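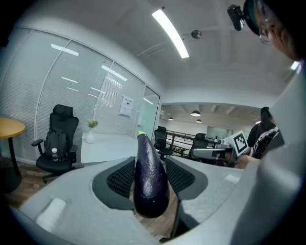
Workshop notebook, Flimisbridge office
Entry for February, 9:40 a.m.
Entered by Dalia Saber. Copy to Rania Ezzat.

Subject: produce set and the open area beside the glass room.

The eggplant has been entered in the produce register as item 79. It is dark purple and glossy, with a small green stem cap. The skin is smooth and takes a strong highlight under the ceiling lights. Colleagues preparing the color cards should judge the purple on the shaded side of the fruit and disregard the bright areas.

Storage follows the Gavard sheet without change. Whole vegetables are kept for 5 working days and then replaced. The stem cap is to be left on. Stickers are removed before an item is registered, and any residue is wiped off with a damp cloth – no soap.

Furniture. The white table with the vase of pink flowers remains next to the mesh chair. Rania Ezzat has asked that the flowers stay through the Virano visit, and this is agreed. The round wooden table is reserved for weighing. The scale is to be checked with the 100 g weight before use and returned to the Helmy cabinet afterward.

Personal items. A black backpack and a clear water bottle were on the seat of the chair with the tall headrest. The owner is asked to use the lockers. Chairs in this area should be free during working sessions.

The blinds on the glass partition are to be left as they are until the color cards are complete.

Open points:
– Second eggplant, matte skin if available, to be ordered by R.E.
– Register labels, 2 sheets remaining. Reorder.
– Confirm with Virano whether cut produce is required. No reply as of this entry.

D.S.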